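Home Explore Notifications Messages Lists Profile More

Jun 17, 2024

Two weeks of comparing grippers on mugs are finished, so I write the notes here before I forget them. The thread is long, sorry. Two pairs of fingers, the Sinard and the Kvaran, same two arms, same table, same controller (Pritoneck, firmware not touched since we started).

First the numbers, then the details. We logged 553 grasp attempts in total. I do not count the first 35, when I still had the force limit wrong and every grasp was far too strong. No mug was broken in this period, only my confidence.

The Sinard fingers are narrow with a sharp tip. The Kvaran fingers are wider and have more flat surface inside. From the catalog I expected the wide ones to win at everything. For a mug standing upright, they do win. For a mug lying on its side, I prefer the narrow ones.

The lying mug is the case I care about most. A standing mug has a rim at a known height, and you come from above, one finger in and one finger out. When it lies down, the rim is vertical, the body wants to roll, and the handle decides where it stops rolling. 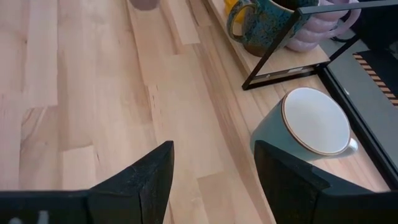
With the wide fingers I had to open almost to the full stroke and come down very flat. Often one finger touched the wood before the other one touched the ceramic. The controller reads this as contact and closes. Then you have a nice firm grasp of air.

I solved it partly by setting a second contact threshold, only for the last 18 mm of the approach. It is a small change in the Pritoneck config, but the manual describes it under "tool change," so I needed a whole evening to find it. If you look for it, search for "descent stage."

About the wrist camera. Several people here told me to take it off and use only the fixed one, to save bandwidth. I tried both ways. Without the wrist view, the last centimeters are guessing, because the arm covers the thing you want to pick up. I keep both.

But the wrist view has its own problem. The fingers take a lot of the picture, and they are black. If your exposure is automatic, it opens up for the black fingers and a white glaze inside a mug becomes a flat bright spot with no edge. Fix the exposure by hand. We use 1000 microseconds less than the value that auto mode had chosen, and the inner edge came back.

Next topic, two arms at the same time. The Ploltisia scheduler lets each arm reserve a zone of the table, and the other arm waits. It is safe and very slow. We made the zones smaller, so one arm can hold a mug in the air while the second one is already going down to its own.

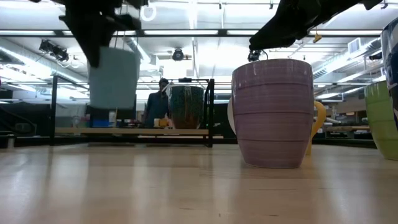 The rim grasp is where I changed my opinion during the tests. I always thought the inside finger needs a soft pad. With a pad the mug hangs quiet, yes, but the pad becomes dirty and after some days it slides on smooth glaze. Bare fingers with a little lower speed gave me more repeatable results. The mug swings a bit at the start - you wait half a second, and then you move.

Ribs on the outside of a mug are both good and bad. If the finger edge lands between two ribs, it holds very well. If it lands on top of one, the mug turns slightly while closing, and your handle direction is no longer what the planner believes. I have no solution for this. I ask the camera again after the grasp, and it costs time.

Crowding matters more than shape. A mug alone is easy with both kinds of fingers. When the neighbors stand close, the wide outside finger pushes the next mug away, and the fixed camera may not see it if there is a big one in front. This is my strongest argument for narrow fingers.

So my present setup: narrow fingers on both arms, no pads, wrist and fixed camera together, manual exposure, small zones. I would still buy the wide ones for boxes and for bottles.

Not tested yet: hanging a mug back on a rack by its handle. I made a few tries by teleoperation and my success was too poor to publish. I will continue with it in the second half of June.

If somebody has used the Kvaran fingers with a shorter tip, please write me which part you ordered. Their web shop shows two with the same photo.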